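Comparing Two Fingertip Sets for Two-Arm Garment Folding

Project report, Peter Hrnčiar and Bohumila Jireš
Course supervisor: Weerasinghe

1. Aim

Our project compared two sets of fingertips on the same pair of arms. The Trundale tips are hard and narrow. The Belberg tips are wider, with a soft pad on the inside face. We wanted to know which set loses the cloth less often when both arms hold one garment and move it together.

2. Setup

The arms stand on opposite sides of a shared work surface marked off with blue tape. Each arm has a black gripper with its cable run outside the links. We chose ribbed knitwear for most trials, as it stretches when the arms pull apart and a bad grasp shows up early. One arm takes the garment near a top corner and the other takes the opposite edge lower down. 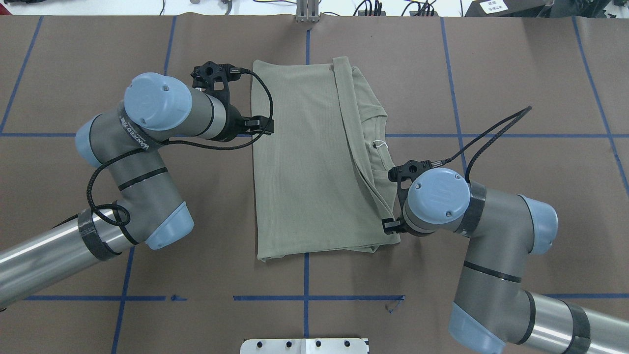

Both sets of tips were used with the same controller settings. Closing force was left at the default and the arm speed was held at 43 percent of maximum. We changed tips at the end of each block and repeated the zero position check before starting again. In March we moved the cables away from the elbow joints after one of them caught twice during a lift.

3. Method

We ran 195 trials with each set. A trial counted as a slip if either gripper lost the fabric before the release command. Missed grasps, where the fingers closed on nothing, went in a separate column. Peter ran the arms and Bohumila kept the log. The logging script, Gravonley, saved joint positions and one wrist camera still per trial.

4. Results

The Trundale tips slipped in 43 trials and the Belberg tips in 23. Most of the difference came from thick folds, where the narrow tips held only the top layer. On single layers we saw little difference.

The Belberg tips had more missed grasps. Their front edge is blunt and tends to push a flat hem forward. Lowering the approach height helped, but then the tips dragged on the surface.

5. Wrist camera

We tried using the wrist view to find the tape lines and correct the position of the arm before each grasp. Blue against a plain surface was easy to threshold. Shading was a bigger problem for the cloth detector, which sometimes marked a darker patch of the surface as fabric. 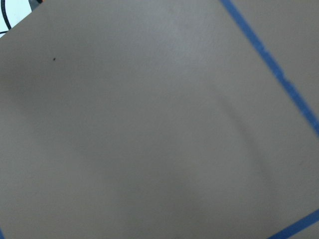
Figure 2. Wrist camera view of the gray surface with blue tape at the right.

Taking a background still before the garment is placed removed most of these false detections. It has to be taken again whenever the lights change.

6. Further work

We would like to test a Belberg pad cut down to a thinner front edge, and to try closing force as a second variable.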